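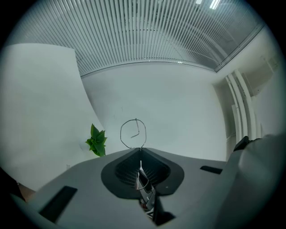
Britstead's hand-held gripper, with a wire loop and a green plant beyond it.

Erkanside, September 24, 2020 — Britstead has spent the month comparing hand-held grippers, a programme that sounds more glamorous in the budget papers.

The grey unit and its black rival will each attempt 597 picks, among them a sprig of artificial leaves, chosen because it needs no watering.
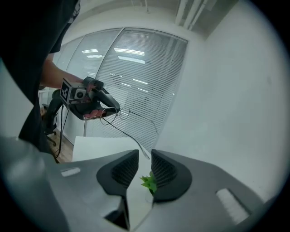
Scoring covers grip, camera view and how sore the operator's wrist is by lunch. Results from the first 58 picks are in, and neither side is gloating.

"We wanted a clear favourite by August," said test lead Flurina Bühler. "We have a longer spreadsheet."

Controller trials follow at Zalalska. Media enquiries: Britstead front desk, extension 37.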